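Hand and gripper trials: FAQ

Updated Oct 23, 2024. Same questions keep landing in the inbox so they're going here. Will add more when there's time.

What are you comparing?

Three end effectors, same pair of arms. The Purkik is a plain two-finger parallel gripper. The Mekar is the multi-fingered hand, one on each arm. The Barrera is a soft suction cup thing, added in January after people kept asking. Everything gets the same kitchen tasks, same start poses, same time limit.

Is it all in sim?

So far, yes. Wamgate is our sim setup, both arms, counter, props. Real arms come later, once we know which hand is worth bolting on. Swapping a hand in sim is a config line. Swapping one for real is an afternoon and a lost screw.

How many runs per hand?

500 per task for the Mekar and the Purkik. Barrera is only at 400, it started late. Don't compare the raw totals, compare the rates. There are 11 tasks in the current set.

Why food?

Odd shapes, mostly. A block is a block. A cucumber is long, bumpy and wants to roll, and a cut fruit has one flat side and one round one, so where the thumb goes matters a lot. People also understand a tray of vegetables right away, which helps when we show results to anybody outside the group.

What does the tray task look like?

Two hands over a counter, blue tray in the middle, produce in the tray. Main thing we score is whether a hand can hold one item without knocking its neighbour. Clearance is tight on purpose. With the Mekar the fingers wrap right over a halved fruit and the thumb comes in underneath, so the thumb is the bit to watch, it ends up very near whatever's lying alongside. The Purkik comes in straight down and has less to bump with, but it pinches.
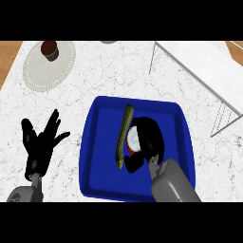
Why is one hand sitting open?

Open with the fingers spread is the Mekar's parked pose. In single-hand tasks the other arm holds it off to the side of the tray. We tried parking with a closed fist and the first move out of it was slow, all those joints uncurling at once. Spread pose takes up more room though. If your counter is crowded, turn it down with the park_spread setting.

Do the other things on the counter matter?

Yes and no. The cup, the placemat and the wire rack are not part of the tray task score. They are collision objects, so if a forearm clips the rack the run is logged as a contact and you'll see it in the report. We shuffle the clutter between batches. Tray stays put.

Which one's winning?

Depends on the task, sorry. Mekar is ahead on round and cut things. Purkik is ahead on anything long and thin and it's a lot quicker to plan for. Barrera does well on flat lids and badly on cucumber, the bumps break the seal model. Full tables are on the results page, sorted by task and then by hand.

What controller is it?

Same one for all three at the arm level. Joint impedance, default gains. The hands each get their own grasp controller becuase there's no sane way to share one between two fingers and a whole hand. Yes this muddies things. We report arm time and hand time seperately so you can see which is to blame.

Does camera placement change the result?

Bit. Fixed camera looking down at the counter is our default. Wrist cameras help the Purkik and don't do much for the Mekar, its own fingers get in the way. Haven't tested wrist cams on the Barrera.

My Mekar fingers shake when they close. Bug?

Usually the contact stiffness. Default is 3000, drop it and try again. If it still shakes, check the timestep before you write to us.

Can I add my own gripper?

Yes. You need a URDF, a grasp frame, an open pose and a closed pose. Put them in the hands folder, run the check script, fix whatever it moans about. Then run the tray task first, it fails fast.

Can I use your runs?

Logs are free to download, renders too. Please say which batch you used.

Something here is wrong

Probably. Use the contact form and put the task name in the subject line.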